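What the brochure calls independence

Feb 9, 2018

I have now sat through the sales talk at two retirement communities on behalf of my mother, and I have a folder on my desk thick enough to hold a door open. She is 81, she lives alone, she cooks, she drives to the library and back. She isn't sure she wants to move. I'm not sure either. The one thing I am sure of is that I don't believe the word "inclusive" anymore.

The first place was Perelen. Nice building, good light, carpet that doesn't smell of anything. The woman who showed us around told us the monthly fee covered "everything you need to live your life." I asked for that in writing and got the fee schedule, which runs to 11 pages. Everything you need to live your life does not include having someone remind you to take your pills. That's an add-on. So is having a tray brought to your apartment when you're sick, after the first three trays. So is a ride to any doctor who isn't on the Perelen shuttle route, and my mother's doctor isn't on it.

None of this was hidden, exactly. It was on page 7. But the tour took over an hour and we spent a good part of it looking at the pottery room. 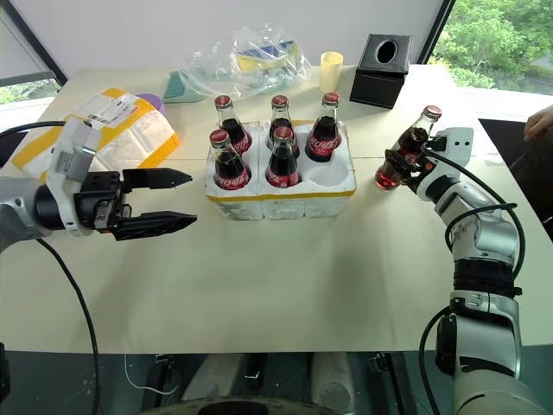
My mother asked better questions than I did. She wanted to know what happens at night. Perelen has a call button in each bedroom and each bathroom, and our guide was proud of those buttons. Mom asked who comes when you push one. "A member of our care team." How many of them are in the building at two in the morning? Our guide said she'd find out. That was in December. I've had four emails from them since, one of them about a wine and cheese evening, and no number.

Then we went to Hidava, which is newer and costs more. Hidava does not have residents, it has "members," and it does not have rooms, it has "homes," although I paced out the one-bedroom home while Mom was talking and I have stayed in bigger hotel rooms. They have a points system. You get 48 points a month and you spend them on help. Housekeeping is so many points, laundry is so many, an escort down to dinner is so many. Unused points go away at the end of the month. I asked why they don't carry over and was told that most members prefer a fresh start. I would love to meet these members.

Here's my trouble with points. When my mother is well she won't use them, and when she isn't well she'll run through them in ten days and we'll be buying more at a rate that is, once again, not on the sheet they hand you at the door. It's a system that works best for the people who set it up. Maybe I'm being unfair. A friend whose father lives there says he's happy and the staff know his name, and that counts for a lot. It counts for more than the pottery room. 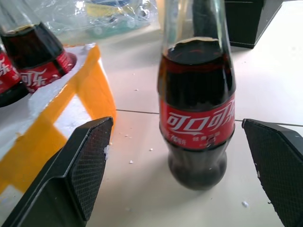 Coca-Cola in a glass bottle.

The other road is to keep her in her own house and bring the help in. I called three agencies. Nuder Home Support wanted a four-hour minimum per visit, and Mom needs maybe an hour and a half, two mornings a week. What is she supposed to do with the aide for the rest of it? I asked whether two short visits could be put together as one long one. No. I asked whether the same person would come each time. "We do our best with continuity," which I took as another no.

Fu Care was more direct, and I'll give them credit for it. Their hourly rate is $33, it goes up on holidays, and they have a waiting list of some 26 families on our side of town. They told me that on the first call without my having to dig. They also told me they can't promise mornings. The third agency never called back.

What gets me is how hard it is to compare any of it. One place charges by the month, one by the point, one by the hour with a minimum, one by the hour without. I tried to put them all in one spreadsheet, using a normal week and a bad week. For a normal week, staying home wins by a mile, even after I added the property tax and the guy who does the gutters. For a bad week it depends on how bad, and there is no column for that. 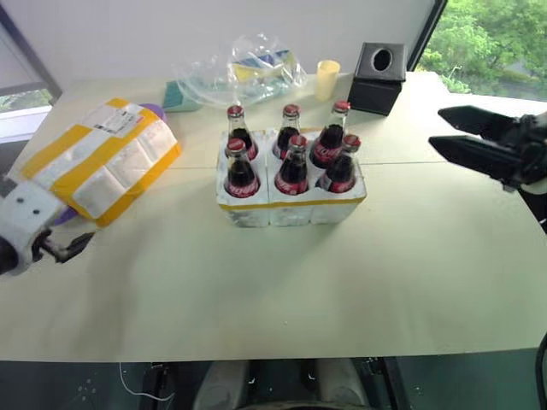
A foam six-pack carrier with all six bottles in it.

People keep telling me to plan for the bad week. I understand the argument. But everyone who has made it to me so far was either selling something or had already moved their own parent and wanted company. My mother has had maybe two bad weeks in the last few years, and both times I drove over and slept on the couch. I can't do that forever. I can probably do it again this year.

So for now we are doing the boring things. A second rail on the basement stairs. A key with the neighbor. I'm going to call Fu every month and ask where we are on the list, politely, until they're sick of me. I've also asked Perelen, in writing this time, for three things: the overnight staffing number, the average fee increase over the last five years, and a copy of the contract to take home and read before anybody puts down a deposit. The sales office said the contract is usually shared "at the commitment stage."

If you've gotten one of these places to hand over the contract early, leave a comment and tell me how you did it. And if you live at Hidava and really do prefer a fresh start each month, I'd like to hear from you too.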